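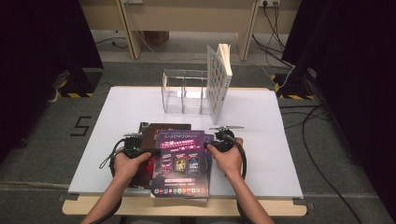 Brochures violettes, organiseur transparent et livre debout sur le plateau blanc.

Le rangement des imprimés continue à la salle de lecture Ulosa. Depuis janvier, 460 brochures et livrets ont été triés par langue et par format. Les doublons partent à l'annexe Pinham — il en reste 47 à mettre en carton. Les livrets en chinois, dont celui qui porte sur le livre électronique des « Trois Corps » (《三体》), gardent leur propre série. 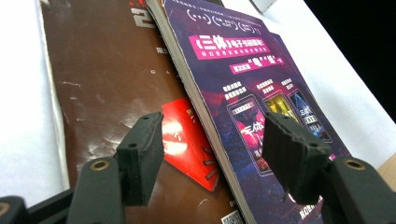
Peut-on emprunter les brochures ?
Elles se consultent sur place, mais les doublons peuvent être emportés sur demande à l'accueil.

Les organiseurs à compartiments servent aux formats minces. Les livres épais restent debout, à côté.

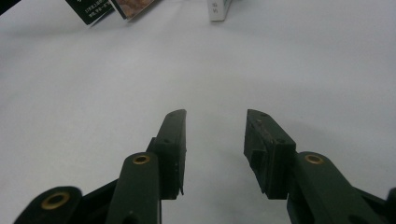
Les tables seront de nouveau ouvertes aux lecteurs le 16 avril. Le fonds Lombardi, 55 titres, sera traité ensuite.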